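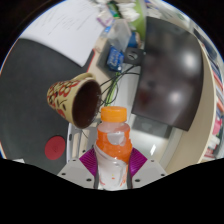 Our group picked translated fiction because of one thing that kept coming up in class: readers say they love a writer when what they have in front of them is a translator's sentences. We wanted to see how much that matters when the same novel gets translated twice. The book is Trollaso, a short family novel about a soda bottling business in a port town, first put into English by Maarten Van den Broek and then again, years later, by Christodoulou (first name never given on the title page, we looked). Bottles are all over it, and they turned out to be our best test. In chapter two the daughter lines up the new product on the kitchen table – the original has one plain word for the cap, which could be a cork, a lid, anything. Van den Broek writes "stopper" every time. Christodoulou writes "cap", and to a reader now that means a plastic bottle with an orange screw cap and a splashy orange and white label, so the whole book moves forward a few decades. One word.

What we did

Read both versions all the way through. Then marked up chapters two, five and nine side by side. We took 100 sentences from those chapters and sorted the differences into word choice, sentence length, dialog, and things left out. Two of us sorted separately and then compared. We disagreed on 42 of them the first time, mostly because "word choice" was too wide a box. Redid it with tighter rules and that went better.

We also did a word count of chapter nine, the funeral. Van den Broek: 3956 words. Christodoulou: 3371. Same chapter, nothing missing that we could find as far as events go.

What we found

The older one is longer becuase it explains. When the grandmother refuses to sit down at the funeral lunch, Van den Broek adds half a sentence telling you this is an insult. Christodoulou just leaves her standing. Most of us liked standing better, but one group member read the old version first and says she would have missed it in the new one. Fair point.

Dialog is where they really split. Van den Broek makes the brothers sound like English schoolboys, a lot of "I say" and "look here". Christodoulou keeps them short and rude. The father hardly changes between the two, he only ever talks about money.

Sentence length – the original goes on for half a page sometimes, with commas. Van den Broek keeps that. Christodoulou chops. So the older translator is freer with words and stricter with shape, and the newer one is the other way round. We did not expect that and had to rewrite our hypothesis section in the last week, sorry if the intro still sounds like the old plan.

Names: the town is Rondport in both. The rival bottling firm is Cluvora in the new version but the old one calls it "the Company" until chapter six and then suddenly Cluvora with no warning. Could be a slip, could be on purpose to make it feel bigger. We argued over this most of one Wednesday and left it open.

Problems

Only one of us reads the original language well, so everything about "what it really says" rests on one person plus a dictionary. The library copy of the older translation is missing its afterword, torn out. Van den Broek might have explained the stopper thing there. We asked for another copy in June and it hasn't come.

Three chapters is also not much. Chapter nine is a strange one anyway, no bottling in it at all, and the style is more formal then the rest.

If we had more time

Do chapter one, since that is where a reader decides about the voice. Ask people who don't know the book to read one page of each and guess when the story is set. We wrote a short form for this but never handed it out. It's in the appendix with the sorting rules and the full sentence table.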